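About the Katard Robotics Society

The Katard Robotics Society is the student robotics club of Okon College. It was founded by Subbarao Annamalai, who taught mechanical engineering at the College and wished to give students a place to work on automation outside the timetable. The Society is open to every enrolled student, whatever the course of study, and has 37 members in the present academic year.

Our purpose

The Society exists so that students may learn to plan, program and test automated work to a proper standard. Members study how a part is picked up, how it is held while it is worked on, and how it is put down again in the right place. These are modest tasks on paper. Most of our members find that they take a full term to do well.

We do not expect previous experience. New members are taught the use of the software in their first eight meetings, and are placed in a team with at least one student who has completed a full year.

How we work

All projects begin in simulation. Each team is given a virtual workcell containing a robot arm, a table and a set of fixtures, and must prepare a complete program before any time on the College's own equipment is requested. The teaching cells were built by members under the direction of Xiuying Deng, Technical Supervisor, and are revised each summer.

The main exercise for the year is known as the Brelov task. Teams must move small blocks and machined parts between a tray, a four-slot fixture plate and a vise, using a two-finger gripper, and must do so without touching any part of the cell that is not meant to be touched. The approach to the vise causes the most difficulty, as the fingers have to come down on either side of it with little room to spare.
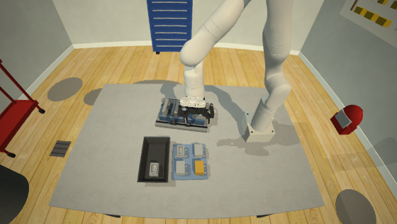 Teams keep a written log of every run. A program is accepted for review once it has completed 40 runs in succession without a fault, and the log is read together with the program by two senior members. Where a run has failed, the team is asked to state what was changed afterwards and why. A well-kept log of a difficult month is thought of more highly than a short one with no failures in it.

The Kotian Cup

Each spring the Society enters the Kotian Cup, a competition between college clubs held over two days. The first day is given to a set task, which is announced on the morning, and the second to a project of the team's own choosing. Entries are marked out of 1000 points, with a separate award for documentation. The Society has won the documentation award twice – most recently with a team led by Kaiwen Fu, who is now President.

Selection for the competition team takes place in October. Any member who has finished the Brelov task may apply, and places are not reserved for final-year students.

Officers and staff

President: Kaiwen Fu
Secretary: Qiuyue Fu
Technical Supervisor: Xiuying Deng
Staff Adviser: Shengli Tang

The officers are elected by the members at the last meeting of the summer term and serve for one year. The Staff Adviser is appointed by the College and attends all meetings at which the College's own robots are in use.

Joining the Society

The first meeting of the new session will be held on 17/09/2018 in the Engineering Building. Students who cannot attend may write to the Secretary through the College office and will be placed in a team at the following meeting. There is no membership fee. Members working on College equipment must first complete the workshop safety course, and should bring their certificate with them – a copy is kept with the team log.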